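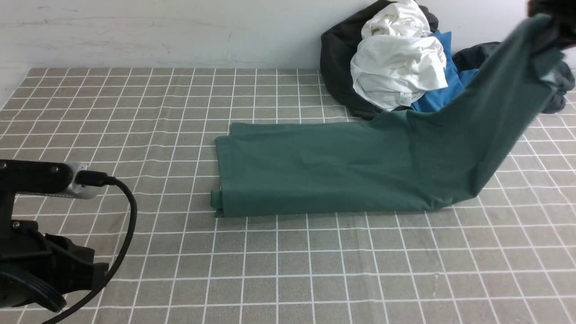 *Folding cell, head view. Right gripper has the far end of the green piece up, left arm parked at the side. Grid cloth is the one we measure against.*

## Folding cell, March, service entry

Started 8:40. Cycle counter at 3,527 on the right gripper. The pads were due at 3,000 and I let it go over, so that is on me. Last time we went over by this much, thin knits began creeping out of the grip on the lift.

Did the right side first.

- Air off, arm in service pose, e-stop in.
- Pulled both fingers. Old pads glazed at the tips, worse on the inner one.
- Cleaned the seats with alcohol and a plastic scraper. There was still glue from the Oneck pads in the corners. It comes off if you let it soak for a few minutes, so please don't go at it with a blade.
- New Staris pads on, pressed for 9 minutes in the small vise with the rubber jaws.
- Fingers back on, screws snug, then a quarter turn. Paint marker across the heads.

Left side got the same, except that one screw had a chewed head and I had to swap it. We are low on those. I took one from the Galov spares box and wrote it on the lid.

### Zeroing

Ran the close routine on each gripper with nothing in it, then looked through the wrist camera. What I want is fingertips level and the gap the same width all the way down. If it opens toward the tips, the finger is sitting on glue and has to come off again. First try on the left did exactly that - a crumb of old adhesive under the seat. Cleaned, refitted, fine on the second try. 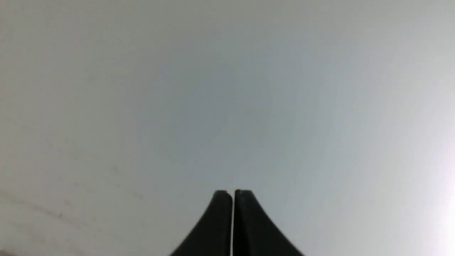

*Wrist view, fingers closed on nothing. Gap is thin and even, tips near enough level.*

Right fingertip may be a hair higher than the left in this view. I left it. The software offset covers more than that, and shimming it last time cost me an afternoon.

There is a strong glare on the right side of the wrist image. It doesn't touch the fingers, so the check is still good, but anyone using that view for edge finding should mask the right border or turn the lamp. I also see some faint smudges and a speck or two at the lower left. Could be on the lens or on the surface behind. Wipe the lens and look again before changing any thresholds.

### Cable

Wrist cable on the left arm goes out from the connector in a wide loop over the cloth and back toward the front. It clears the work for now. On long items I would like it closer to the arm. Plan is two hook-and-loop ties, leaving enough slack for full wrist rotation. Don't use zip ties there, we already cracked one jacket that way.

### Settings after service

Grip force back to the stock value in the Rozīte profile. I had it turned up to make up for the worn pads, and with new ones that would mark the fabric. Both counters reset to zero. Soft limit for the next pad change is 3,000 again, and I added a warning at 876 so that somebody looks at the tips early on. These pads are a new batch.

### Still open

- Order finger screws.
- Cable ties on the left arm.
- Lens wipe and second look at those marks.
- Grid cloth has slight wrinkles toward the front and on the right. Pull it flat and tape it before the next camera calibration.
- Clothes heap at the back is right up against the wall. Bring it forward a bit so the arms don't have to reach so far.

Air back on at 11:15, cell left in auto-ready.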